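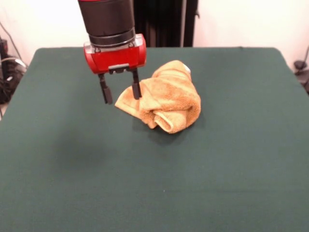
A tan terry towel on the green table, Clonthorpe.

About Plula

Plula is a laundry and lost property service for swimming pools, gyms, hotels and campsites. We collect what people leave behind, wash it, fold it, list it and keep it until somebody asks for it. We also wash and fold towels for places that lend them out. Our workroom is at Sjögren Yard in Clonthorpe.

Most of what comes to us is small and ordinary. Towels are the biggest group by a long way, followed by caps, goggles, single socks, swimming costumes and children's jumpers. We handle soft goods only. Phones, keys, wallets and jewellery stay with the site where they were found, and we ask our customers to take them out of the bags before we collect.

How we started

Jonatan Bakke ran the front desk of a swimming pool before he set up Plula with Tuva Nyberg. The pool kept its lost property in a cupboard behind reception. Things went in damp, came out mouldy, and were thrown away at the end of each term. People would ring up about a towel and be told to come and look for themselves, which meant standing in a corridor going through a bin bag.

Tuva had been working in a hotel laundry and knew how to get through a lot of washing in a short day. The two of them took the cupboard's contents away one September, washed everything, wrote a list and brought it back in labelled bags. The pool asked them to do it again the next month. A gym asked after that, then a campsite.

For the first winter the work was done in Tuva's garage with one domestic machine and a clothes horse. We moved to Sjögren Yard when the garage would no longer hold the bags. The unit had been a fishmonger's store, so it already had drains and a white tiled floor that can be mopped down.

What we do with a bag

Bags come in by van and are opened the same day. Anything damp goes straight to the wash. Anything dry is checked for pockets, names and stains first. Sewn-in names are written down exactly as they appear, including the ones that have half washed out.

After washing and drying, each item goes on the green table. We like the green. Pale towels, dark costumes and most hats all show up well against it, and you can see a loose thread or a hole quickly. It is also where we write the description for the list — colour, size, type and any mark that would help the owner know it.

We try to describe things in the words an owner would use. "Tan towel, plain, soft" gets more matches than a colour code. If we are not sure whether something is orange or light brown, we put both.

Towels

A towel comes out of the dryer as a heap, and the first job is to find a corner. Once you have one corner you can run along the edge to the next, shake the towel out and lay it flat. Terry cloth is forgiving. It doesn't need ironing, and small creases drop out when it is folded and stacked.

We fold bath towels in half lengthways, in half again, and then in thirds. Hand towels are folded in thirds both ways. If a customer's shelves need a different fold we will use theirs, and we keep a folded sample from each site so that the stacks match. Some hotels want the fold facing outwards with no edges showing. Gyms usually want them rolled, which takes up less room in a basket.

We don't use fabric softener on towels. It leaves a coating and they stop drying people properly. If a towel feels stiff it generally needs a longer rinse and a proper tumble. Towels that have gone thin or frayed are set aside and reported to the customer, who decides whether to keep them in use.

Lost towels are treated the same way as hired ones, apart from the label. They are folded, given a paper band with a number on it and put on the shelf for the site they came from.

Caps and hats

Caps take more care for their size than anything else we get. A baseball cap can lose its shape in a machine, and the brim may be card inside, in which case water will ruin it. We check the brim first by pressing it gently. Plastic brims can be washed. Card ones are brushed, and the sweatband is wiped with a cloth and a little soap.

Marks on the crown are dabbed with cool water, panel by panel, and left alone if they don't shift. We would sooner give somebody back a cap with a mark on it than one that has faded in a patch. Caps dry over an upturned bowl so the crown keeps its curve, and they are never pegged by the brim.
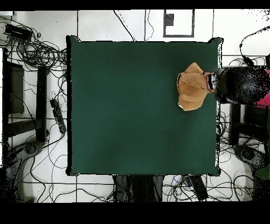

Once listed, caps are stored one inside the next with the brims all pointing the same way, no more than 10 to a stack. Any higher and the bottom ones flatten. Woolly hats go in drawers. Swimming caps are rinsed, patted dry and dusted with a little talc so the two sides don't stick together.

Caps are claimed more often than you might expect. People get attached to them, and they will often remember exactly which bench they left one on. Towels are claimed less, perhaps because there is another at home.

The list

Every item gets a line on the list, and every site can see its own lines. The list runs on Nernia, a small stock program that Jonatan adapted for us. Reception staff type in a word such as "towel" or "cap" and get back everything from their building that fits, with the date it was handed in and the shelf number.

If the owner recognises something, the item goes back to the site on the next van, in a paper bag with the number on the front. Owners can also collect from Sjögren Yard if that is easier for them. We don't charge owners. The service is paid for by the sites.

We ask for one detail that is not on the list before we hand anything over. It might be a washing label, a repair or a name tape. It doesn't have to be much, and we are not trying to catch anybody out.

How long we keep things

Lost items are kept for 98 days from the day they reach us. That covers a school term and the holiday on either side, and it is long enough for campsite visitors to get home, unpack and notice. After that, towels in good condition are offered to animal shelters, and caps, coats and jumpers go to local charity shops. Worn-out cotton is cut up for cleaning cloths, a few of which we keep ourselves.

Swimming costumes and socks are not passed on. They go for fibre recycling if they are clean and whole enough.

Sites may ask for a longer period, and some do over the summer. Please tell us before the bags are collected so that we can mark them.

The workroom

The room at Sjögren Yard is laid out in the order the work is done. Bags come in by the side door. The machines are along the back wall, with the dryers next to them, and the tables are in the middle where the light is best. Shelving for finished stacks runs down to the loading door.

Tables are wiped before each site's goods are put out, and one site is finished before the next is started. This is slower than sorting everything together, but it means a towel from a hotel does not end up in a gym's basket. The tiled floor is swept at midday and washed in the evening.

Who we are

Jonatan Bakke looks after collections, customers and the list. If you ring in the morning you will probably get him.

Tuva Nyberg is in charge of the workroom. She sets the wash programmes, trains new staff on folding and decides what can be saved. She also wrote our care sheet for caps, which we are happy to send to anyone who asks.

Everyone who joins us starts on towels. After a few weeks they move on to mixed bags and then to describing items for the list, which takes the longest to learn.

Working with us

We take on sites of any size within a reasonable drive of Clonthorpe. For towel hire and washing the smallest regular order is 100 towels a week. There is no minimum for lost property, and a village hall with one bag a month is as welcome as a leisure centre.

Lost property bags are supplied by us. Please use one bag per day if you can, write the date on the tag, and leave the neck open if anything inside is damp. Food, sharp objects and medicines must be taken out first.

Visits to the workroom can be arranged on weekday afternoons. Come to the side door and ring — the front one is for the van.

Owners looking for a lost item should speak first to the place where they left it. Staff there can search the list while you wait. If the site is closed for the season, write to us with the name of the place, the week you were there and a plain description of the item, and we will look for it ourselves.

Page last updated 8 February 2023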